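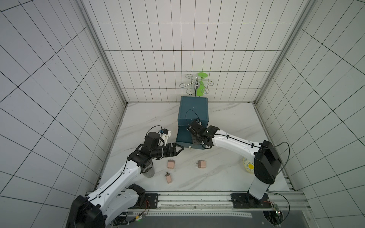 Teal box with the lid up, tiled corner.

September 11, 2024

Box day. Yaqin wants the lidded box to become the permanent home for small loose stuff on the white surface, and I said I'd live with it for a while before anyone printed labels. Labels are forever. We still have a drawer marked EVANGELISTA with tape in it, and the Evangelista job ended before I started.

Started with the lid. Closed, it's a decent box. Open, it becomes a tall box, which I had not planned for. The lid stands up behind and takes the height of the thing to a bit over double, so it can't go under the shelf where Weidong had penciled it in on his layout. Back of the floor is the only spot where the open lid isn't in somebody's way. Wrote "BACK" on Weidong's drawing with an arrow. He will find it in his own time.

Inside length 276 mm with the steel rule. The Drallilel listing had a larger number, which I now assume was the outside, or the carton, or a wish. Anything longer than a screwdriver goes in on the diagonal. Not fatal for what we want.

Lid weight: took it off and put it on the kitchen scale, 443 g. Heavier than it feels. Two pins hold it and both came out with a thumb. Put it back the wrong way round the first time and spent longer than I'll record here wondering why it had stopped closing.

The label at the bottom right of the front is staying for now. Jianhua tried the heat gun on the one on the other box in August, and we all know what that box looks like now.

Contents, as discussed with Anjana over lunch. Her position: a box with a lid is where things go to be forgotten, and the reason the yellow tray works is that you can see into it. My position: the yellow tray works so well that everyone puts everything in it. We agreed on a split, more or less:

Yellow tray: things somebody is using this week.
Teal box: things nobody will claim but which we'd be sorry to throw out. Plug adapters, the odd dish, spare feet for the stools, that sort of thing.
Bin: everything in the tin by the door. Eusebio has been told. Eusebio would like it noted that he objects.

Then tried the actual filling and emptying a good number of times, to see what annoys me. Notes as they came:

- Plug adapters are the worst citizens. They land prongs sideways, the prongs catch on each other, and you lift one and get a relative. Would do better in a small dish of their own inside the box, or in a bag.

- The bowl. It's a nice bowl, white with the yellow dots and the blue scallops, and it should be living in the kitchen with the other nice bowls. As it stands it gets used for screws. It goes in the box easily enough but it wants to be the last thing in, and it also wants to be the first thing out, and everyone who needs an adapter has to move it. Proposing it goes home. Yaqin says it came from the kitchen at Cloltgate in the first place and technically isn't ours. Fine, then it's a guest.

- With the lid up you can reach in from the front without trouble. From the side you hit the lid with your wrist.

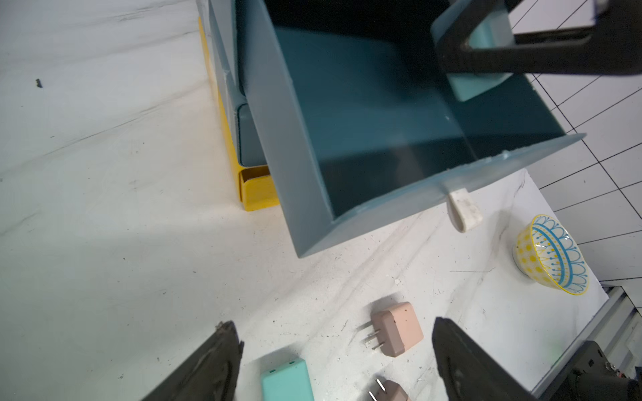

- Box and yellow tray side by side is the arrangement I keep drifting back to. They don't quite sit flush and I have stopped caring. What I do care about is that the tray gets pushed a little every time the box is turned, and by the end of an hour the pair of them have migrated. Rubber feet? Okham used to sell the stick-on kind. Ask Jianhua if there are any left or if they all went on his speakers.

- Teal is a good color for finding the box and a poor one for finding anything dark in it. A black cap on the bottom is gone until you tip it out. Pink adapter, no problem at all. If we ever buy another, get it in a pale color, and I don't want to hear about how it won't match.

The surface itself. I had filed the gray scuffs under dirt. Wiped with the ordinary spray, then wiped again with feeling, on a test patch at the far corner, and they are not dirt. Tried the 3000 grit pad on the same patch, wet, light pressure. Took the shine down along with the marks, so now there's a dull patch the size of a coaster instead of some scuffs. Stopped there. The corner can be where the coaster goes. Do not do the rest. Weidong, this means you.

Specks are a different matter. They brush off, and then more of them arrive. Some is tape crumb, some I think is grout from the wall, given that the tiles were done by us and not by a tiler. Ran a finger down the joint next to the corner rail and it came back white. Somebody should reseal that before winter. I am writing "somebody" in full knowledge of who reads this book.

Anjana came by at the end, lifted the lid, looked in, and asked where the tape measure was. It was in the yellow tray under a rag. I'm counting that as a point for the box, she's counting it as a point for having fewer rags.

To do:
Dish or bag for adapters (kitchen has takeout tubs, ask first)
Rubber feet
Bowl back to kitchen, or Cloltgate, or wherever it holds citizenship
Grout by the corner rail
Erase the old shelf position on the layout, properly, in pen this time
No label on the lid until Yaqin and Anjana agree what to call it. Current candidates are MISC, which is banned, and SMALL THINGS, which Eusebio says describes the whole building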